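Stop reporting one success rate

Most papers on bimanual manipulation now end with the same table. Tasks go down the left side, methods go across the top, and each cell holds a percentage. The text then says that the proposed method beats the baseline by some margin, and the reader is expected to take that margin as the result. I think the cell is the wrong unit, and I think we have known this for a while.

Take table setting, which has become a common test because it is cheap and looks like something a person would want done. Pick up a plate, place it, pick up a fork, place it beside the plate. A paper will list this as one task and give it one number. A policy that never grasps the fork and a policy that always grasps it but lets go too early both score zero. A policy that fails on the handover and one that fails on the final placement look identical in the table. These are different defects with different fixes, and the authors had the footage to tell them apart.

The Mudileo benchmark tried to address this by splitting each episode into stages and scoring every stage. I support the idea. In practice the stage boundaries were drawn by whoever wrote the task file, and they were drawn where they were easy to detect. "Gripper closed near object" counts as a grasp. Anyone who has watched a parallel gripper close on the tines of a fork, lift it a short distance, and lose it to rotation knows that this is generous. Our own reruns with the Mudileo scripts credited a grasp in 23 of 100 trials where the utensil was back on the table before the arm had moved toward the goal.

The second problem is the starting layout. A reported rate is an average over a distribution of initial conditions, and that distribution is almost never published. "Object positions were randomized" can mean a uniform sample over the reachable surface, or it can mean that a student moved the spoon a little between runs. The two give very different numbers for the same weights. For flat, thin objects, orientation matters more than position, and it is the variable least often recorded.
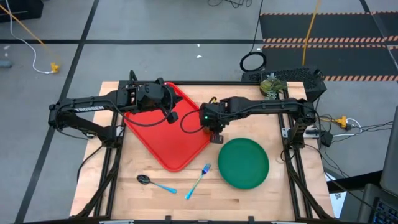
There is a simple remedy, and Gretemo has used a version of it since its second release. Before evaluation begins, generate a fixed list of layouts. Publish the list. Run every method on every layout in an interleaved order, so that drift in lighting, calibration, or operator patience is shared among them. Then report results per layout as well as in total. Paired comparison on fixed layouts removes a large source of variance for no hardware cost at all. The usual objection is that resetting objects to a specified pose takes time. It does. An overlay of the target layout on the live camera view makes the reset a matter of seconds for most objects, and a lab that can collect 300 demonstrations for training can afford careful resets for testing.

The third problem is who decides. Tiedemann, the largest of the recent two-arm comparisons, had the same people train the policies, reset the table, and call the outcome. I do not suspect anyone of cheating. I do suspect that an operator who knows which policy is running will wait a little longer for a retry from the one they built. When we had a second person score the videos without the method label, agreement was good on clear successes and poor on everything else, and the borderline cases leaned toward the new method. The fix is to hide the policy identity from the operator and set a time limit in advance. It takes a short script.

None of this requires more trials, although more trials would help. Twenty rollouts per cell cannot separate a 70 percent policy from an 80 percent one, and a bolded number in that range should be read as a tie. Hindine went the other way and ran up to 300 rollouts per task, but with unrecorded layouts and unblinded scoring. The intervals are narrow and I still do not know what they are intervals around.

Reviewers can move this faster than authors can. Ask for the layout list. Ask for the stage definitions in words, with the threshold values. Ask whether the operator knew which policy was running, and accept "yes" as an answer if it is stated in the paper. Ask for the failure counts by type in an appendix — even a rough taxonomy is better than a zero. I have begun putting these four requests in every review I write, and so far 2 of the papers have come back with the tables added. In one of them the ranking of the top two methods changed.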